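Updated 12 February 2021. I added the part about the descaling, because two readers have asked for it.

# How to care for a second-hand coffee machine in a small office

We are a small office in Riswood and for three years we have a coffee machine which was bought used. It cost us much less than a new one, but it came without the manual and with quite a lot of old coffee inside. I have learnt most of these things by doing them wrong first. English is not my first language, so please excuse me if some part has a different name in your country.

The steps are for a normal pump machine with a water tank, a boiler and a handle for ground coffee. If you have a machine for capsules, only the parts about water and descaling will be useful for you.

## What you need

- a descaling powder (we use the one from Gotum, it is sold in small bags)
- a cleaning powder for coffee oils; please note that it is a different product
- a blind basket, meaning the metal basket without holes
- a small brush with stiff hair
- two cloths, one for the steam pipe and one for everything else
- a jug which holds at least one litre
- a kitchen scale

The blind basket did not come with our machine. I ordered one from Jireš together with a new rubber ring and the postage was the same as for one thing.

## Every day

1. Before the first coffee, empty the tank and fill it with fresh water. Do not only add water on top of yesterday's.
2. Switch on and wait until the machine is warm all the way through. The lamp goes on earlier than this. I leave ours for 40 minutes in winter, and the handle must sit in its place during this time.
3. Let a little water run without coffee.
4. After each milk drink, wipe the steam pipe immediately and open the steam for one second. Dried milk is very hard to take off and it smells.
5. In the evening, brush the rubber ring from below, empty the drip tray and leave the handle out. A handle which stays locked in all night presses the ring flat.

## Every week: the coffee oils

Take the handle and put in the blind basket. Add half a teaspoon of the cleaning powder. Lock the handle, start the pump for ten seconds, then stop it. You will hear the water go back into the tray. Repeat this 6 times, then take out the handle and rinse it under the tap.

After this, do the same again with no powder. Many people skip the second part, and then the next coffee tastes of soap. I also throw away the first cup, although my colleague thinks it is a waste.

The baskets and the metal part of the handle can lie in hot water with powder for one hour. Keep the plastic or wooden grip out of the water.

## Descaling

How often you must do it depends on your water. In Riswood the water is hard and we do it each second month. If you use filtered water, you can wait longer. We tried the filter jug from Wameo and the scale in the kettle became visibly less, so I suppose in the boiler too.

1. Take out the filter from the tank if there is one.
2. Mix the powder with one litre of water at 40 degrees. Stir until you see no grains.
3. Pour it in the tank and let one cup come through the group, and one cup through the steam pipe.
4. Switch off and wait 20 minutes.
5. Repeat points 3 and 4 until the tank is almost empty. Never let the pump run dry.
6. Rinse with two full tanks of clean water.

If your boiler is made of aluminium, read the bag first. Some powders are too strong for it.

## Know your switches

On an old machine the printed signs are often gone or were never clear. Spend five minutes to learn which switch is for the power and which lamp belongs to what, and write it on a piece of tape. Do this with every appliance in the room, because in the morning a person in a hurry presses whatever is red.

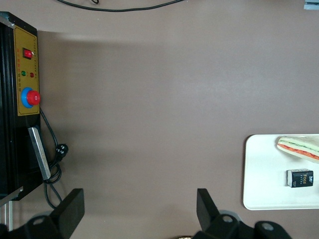
## Small problems

**Water comes from the side of the handle.** The rubber ring is old or dirty. Brush it first. If it still leaks, change it. Ours is changed every July, when the office is quiet.

**The coffee runs too quickly.** Grind finer, or weigh the dose again. Change only one thing at once.

**The pump is loud and no water comes.** Usually there is air in the pipe. Open the steam valve, run the pump for some seconds and close it again. Check also that the tank is pushed in until the end.

**The coffee tastes bitter also after cleaning.** Look at the grinder. Old oil stays in there too, and it has to be brushed out with the plug removed from the wall.

For the rubber ring you need the right thickness. Measure the old one before you order, as ours was swollen on one side and I measured exactly there. The wrong one is still in the drawer.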